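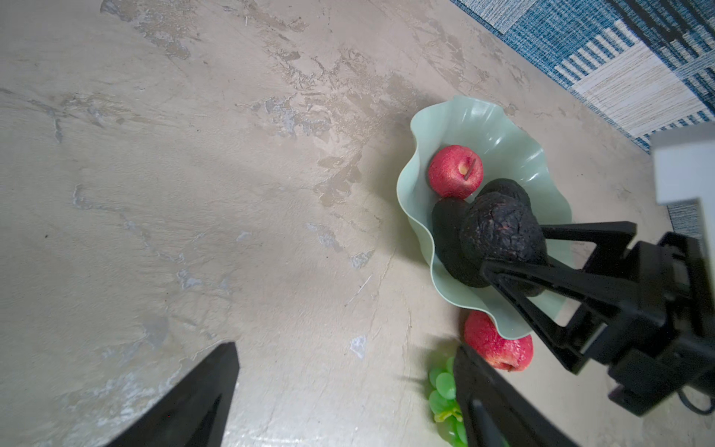

Dec 11, 2019

Darlene came back from the Trurnel visit with the brochure, a pen, and the look of someone who has already bought the thing in her head. I have to turn the equipment plan in before the holidays and I was hoping to do it in one sitting. No chance of that now.

The pitch is two arms on one base, soft goods and produce, "any bowl, any fruit." I wrote that down because I want to hear it again in April when we are asking why it can't do pears. I have been buying machines for this packing room long enough to know what "any" means. It means the fruit they practiced on.

So the afternoon went to fruit. Apples, avocados, grapes, one green bowl with a wavy rim. I asked why that bowl, when we don't pack in bowls, and was told that if it can manage a rim like that it can manage our trays. Maybe. A tray has straight sides and sits in a line with 16 others, and the line doesn't stop to let anybody think. I don't see what a bowl tells me about that.

Rigoberto was more patient with it than I was. He asked the Trurnel fellow what happens with a soft avocado, and the fellow said the force is adjustable. Adjustable by whom? By us, with training. And the training is a separate line on the quote. I found it on page four, under the shipping.

Numbers, while I still have them in front of me. The fingers are a wear item. $884 a set, and each arm takes a set. They won't commit to how long a set lasts because it "depends on use," which I would accept from a tire salesman but he'd at least print a mileage on it. Brouwer sells fingers for $100 less that may or may not fit, and the Trurnel man got quiet when I brought up Brouwer. The support plan is $900 a month after the first year. Darlene had that down as $900 a year. She was upset about it and I was sorry for her, it was printed in a very small box.

I don't think she is wrong about the problem. We lost people in the fall and the ones who stayed are tired, and sorting fruit by hand for a whole shift is hard on the wrists. I did it for two seasons and my left thumb still tells me about it. If a machine could take the heavy half of the sorting I would sign tomorrow. But I have the Mulus conveyor sitting under a tarp behind the cold room, and that was going to change our lives too. It ran for one spring. I walk past it every day on the way to my truck.

Told Darlene I would put it in the plan three ways. One, buy it outright, both arms. Two, lease a single arm from Tralano, who at least let you send it back. Three, spend the money on a better sorting table with a tilt, a second scale, and another person on the early shift. She said three isn't automation. I said the plan is for equipment and a table is equipment. We left it there, a bit short with each other.

Things I still need before I can fill in option one:

Power. Do we need a new circuit on the north wall, and who pays the electrician.
Floor space with the guard fence, if there is a fence. He said "probably no fence." I want that in writing from someone whose job it is.
Cleaning. Avocado skins leave grit on everything and I didn't hear one word on how you wash those fingers, or whether you can.
What it does with grapes. A bunch comes apart if you look at it wrong. I asked and he talked about apples.
Who fixes it on a Saturday.

I also want it tried on our own fruit, out of our own crates, with leaves and stickers and the odd bad one in the middle. Rigoberto says he'll drive a crate over himself if they give him a date. I emailed to ask for one at ten past four. Got an automatic reply thanking me for my interest.

Supper was late and I was poor company. Put option three down first in the draft, then moved it back to third so it wouldn't look like I'd made up my mind. Need to call Tralano in the morning and ask what the lease does if the arm is down for a week. Also buy stamps.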